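Wanderzeug nach der Reise wieder fit machen

Endlich wieder daheim, und die halbe Insel klebt noch an den Schuhen! Ich liebe diesen Moment ja fast so sehr wie das Losfahren. Damit beim nächsten Mal nichts müffelt, hier meine Tricks aus der Waschküche.

Schuhe: Einlegesohlen und Schnürsenkel raus, groben Dreck trocken abbürsten, dann erst mit lauwarmem Wasser ran. Zeitungspapier locker hineinstopfen und nach sechs Stunden wechseln. Bitte nicht auf die Heizung stellen, Leder nimmt das furchtbar übel.

Regenjacke: Alle Reißverschlüsse zu, Schonwaschgang, kein Weichspüler. Die Schleuder stelle ich auf höchstens 900 Umdrehungen. Perlt das Wasser danach nicht mehr ab, ist eine neue Imprägnierung dran - ich nehme die von Bumik, weil die Flasche so schön sparsam dosiert.

Trinkflasche: Ein Teelöffel Natron, warmes Wasser, über Nacht stehen lassen. Wunderbar! Den Deckel samt Dichtung extra einlegen und alles offen trocknen.

Rucksack: Ausschütteln (auch die kleinen Fächer, da wohnt der Sand), mit Handseife und einem weichen Schwamm abreiben, kopfüber aufhängen. In die Maschine kommt meiner nie.

Flecken von Sonnencreme: Spülmittel einmassieren, kurz warten, ausspülen und danach ganz normal waschen.

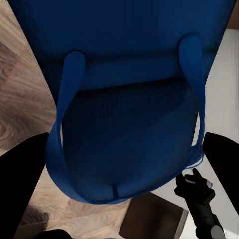 Mirno, Freitag, 24. Oktober 2025

Nachtrag zum Schlafsack, danach wurde ich gefragt: Daunen trocknen ewig, also viel Zeit einplanen und zwei saubere Tennisbälle mit in den Trockner geben. Zwischendurch immer mal aufschütteln - der wird wieder herrlich bauschig! Gelagert wird er bei mir locker in einem großen Baumwollbeutel.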